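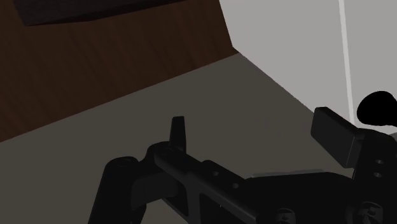 4.2 Comparison of the two grippers in simulation

We compared the Retetti gripper, whose fingers are moved by linkages, with the Kyei gripper, a simpler parallel model. Both were mounted on the same simulated arm and driven by the Dirnar controller, with the same gains and the same limit on closing speed. The only parameter changed between the two conditions was the offset from the wrist to the fingertips. We let each gripper perform 200 trials, divided equally between the objects of the Ivau set.

A trial starts with the gripper open. The controller brings the fingers to the grasp pose, closes them until the contact force passes a threshold, and lifts the object. We count a trial as successful when the object is still between the fingertips after 3 seconds of holding. Objects which rotate in the grasp are counted as successes too, but the rotation is stored separately and discussed in Section 4.3.

Tall objects with a narrow middle were the most difficult for us to model. For a chess piece, the fingertips have to close on the upper half, and a small error in height changes the shape of the contact area considerably. Figure 2 shows a black chess piece held upright between the fingertips, with its base clear of the table.

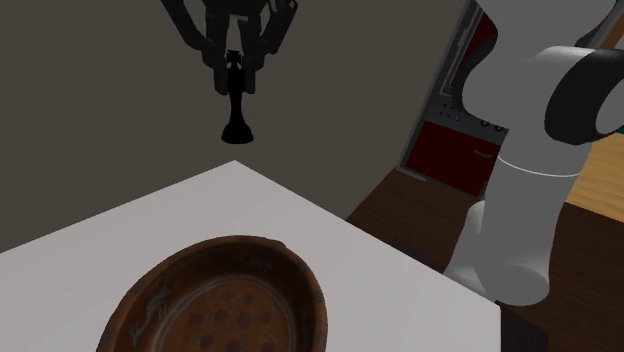
Figure 2. Grasp on the upper half of a chess piece.

One reviewer of an earlier version objected that a rigid contact model favours flat fingertips, and asked if the ranking of the grippers would stay the same with a softer contact. We find this remark justified. We therefore repeated 16 trials per gripper with a compliant contact layer on the fingertips. The ranking did not change, although the Kyei gripper lost fewer objects than before and the distance between both became smaller. The number of repeated trials is too low for a statistical test, so we report this result only as an indication. All other values in this section were obtained with the rigid model.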